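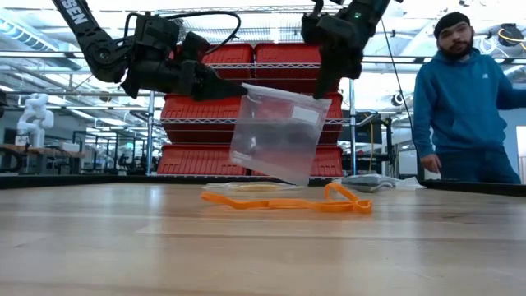

The quote Norkudcombe got for its packing line ran to 3 pages, and the arms took up half of one. The rest was mounts, spare fingers, software seats and a support plan that renews every May whether you call or not. Bello Haruna, who signs for equipment there, read it twice and put it back in the drawer. A zip bag held open by its top corners, one gripper on each, looks like a small job until you price it. It takes two arms. His budget had one.

Lerkel, the seller, says the pair will pay for itself in some 165 shifts. I asked what that assumed. It assumed no jams, no new bag sizes and a person on hand at no cost. Primstead, a smaller shop, was given the same math and is still waiting on a part for its Luo cell.
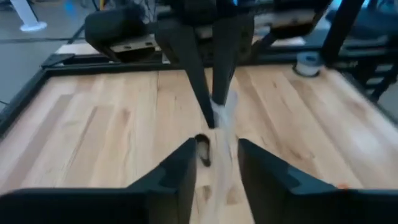 So should a small shop lease first?

Lease for 90 days, with the exit price in writing before anything ships, and log every hour your own people spend fixing it. Haruna has asked for those terms. Lerkel promised an answer by Friday.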